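Virkau Teleop Kit, two-hand version: review after a season of bench use

Price as tested: $1,877, gloves and software license included, arms and hands not included
Tested with: two six-axis arms, two five-finger hands, one head-mounted camera
Firmware: the build shipped in October

The Virkau kit is a pair of sensing gloves, two wrist trackers, a base station and a recording application. It is sold to labs and small shops that already own arms and want to collect demonstrations without writing their own retargeting code. We bought ours to replace a leader-follower rig that Cristian Cuadros built from spare servos. The old rig was accurate at the wrist and useless at the fingers.

Setup

Unboxing to first motion took an afternoon. Most of that went to the base station, which wants a clear line to both trackers and does not report a marginal signal until it drops one. Mount it high. We put ours on a Cirkby shelf bracket above the operator's chair and have not moved it.

Glove calibration is a sequence of six hand poses per side. The operator holds each one until the bar fills. Darcy Ross, who has small hands, had to repeat the thumb opposition pose on nearly every session until we bought the small gloves separately. The medium pair that comes in the box is closer to a large.

The software recognized our arms from a stock profile. The hands needed a joint map edited by hand in a text file. The file format is documented, but the sign convention for thumb rotation is wrong in the manual. If your thumb folds backward toward the wrist on first power-up, invert the second thumb entry and restart the application.

Latency and tracking

We measured glove-to-finger latency by filming a glove and a robot hand together and stepping through the video. Typical delay was some 50 milliseconds. Virkau does not publish a figure for the full chain, and most of the delay on our bench probably belongs to the hands. Free motion feels immediate. Contact does not, and operators learn to slow down over the last part of an approach.

Wrist position is steady when the operator sits. Standing operators drift, mostly in yaw, and need to re-zero more often. The re-zero pedal works well. It has a positive click and the arms hold their pose while it is pressed.

Finger tracking is good for the index and middle, fair for the ring and little finger, and poor for the thumb. The glove infers thumb rotation from two sensors and guesses the rest. This is the main technical weakness of the product and most of what follows comes back to it.

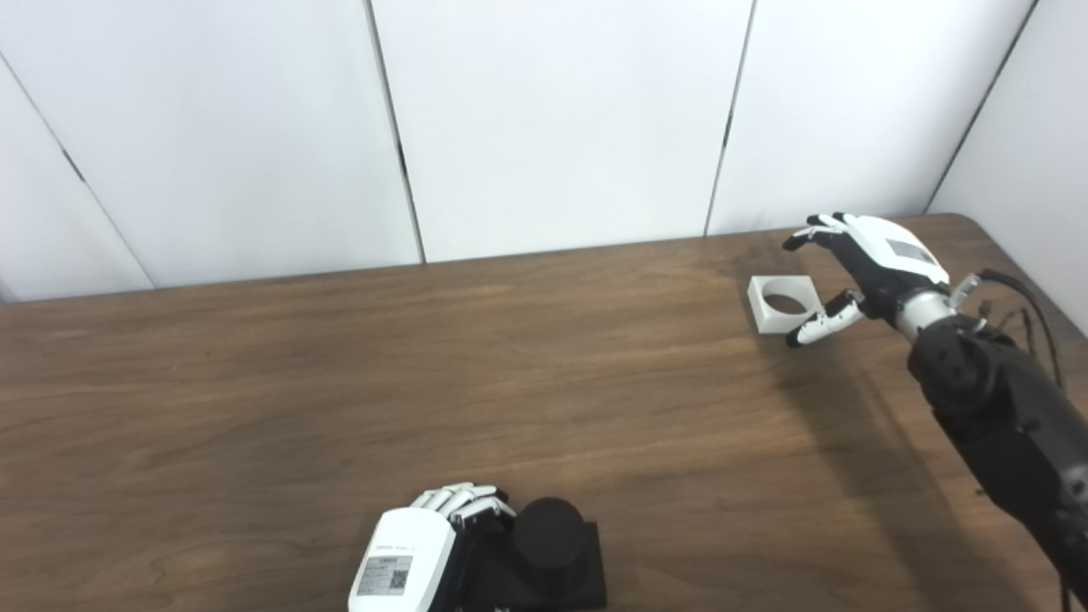
Small-part handling is what we bought the kit for, and it is the test I would suggest to anyone considering one. Large grasps hide tracking errors: the fingers close until they touch something and the recording looks clean. Low, flat parts hide nothing. The white block with the round hole is a good case, a square ring so shallow that the fingers have very little side to hold and the thumb has to come in beside it at table height. A thumb that arrives high slides over the top. One that arrives low pushes into the table, and the arm's force limit trips. The black part, a cylinder on a flat square base, is far more forgiving, and new operators should begin with something of that shape.

We ran 35 attempts at lifting a flat part with each of two operators. Lama Azar, who had used the old rig for a year, completed 29. Darcy completed 21, with nearly all of the failures in the first half. On upright parts both of them rarely missed after the first session. The failures on flat parts were almost all thumb placement. Both operators ended up compensating the same way, by rolling the wrist to position the thumb and leaving the thumb itself alone. That gets the part off the table, but it also puts a wrist roll into every demonstration, and a policy trained on that data will copy it. Decide early whether you mind.

Two hands at once

Bimanual recording is stable. Both streams share a clock, and we found no drift between left and right over our longest session. The software offers a mirrored mode, a locked mode (one arm frozen while the other works) and a free mode. Locked mode is the one we use most. The freeze is on a foot switch, so an operator can park one hand and give full attention to the other.

There is no self-collision check between the arms in free mode. The manual mentions this on one line near the back. Hélène Bélanger added a software wall down the middle of our workspace after the first knock between wrists, and I would do the same before letting anyone new sit down.

Recording software

The recorder is plain and dependable. Episodes start and stop by pedal. Discarding a bad episode takes two presses, a sensible number. Camera streams are stored as video with joint data in a separate file, and the timestamps agree.

Weak points: no way to label an episode while recording, no batch rename, and a playback window that cannot be resized. Export to the Jistska format works. Export to plain CSV drops the glove sensor values without a warning and keeps only the commanded joints.

Comfort

Gloves are warm. Forty minutes is a reasonable limit before accuracy falls off. The liners are washable and you will want spares. The wrist tracker strap has a hard edge at the buckle, and Darlene Kennedy now wears hers over a sweatband.

Compared with the Wong exoskeleton

We had a Wong unit on loan for two weeks. Its thumb tracking is clearly better and it gives some resistance at contact. It is also heavy, takes longer to put on, and has to be refitted for each person. For one dedicated operator doing fine work I would choose the Wong. For a bench shared by four people, the Virkau gets more usable episodes per day.

Support

Two tickets, both answered the next morning. The thumb sign error was acknowledged. The CSV problem is still open.

Rating: 3.5 out of 5. Half a point comes back if the thumb sensing is fixed.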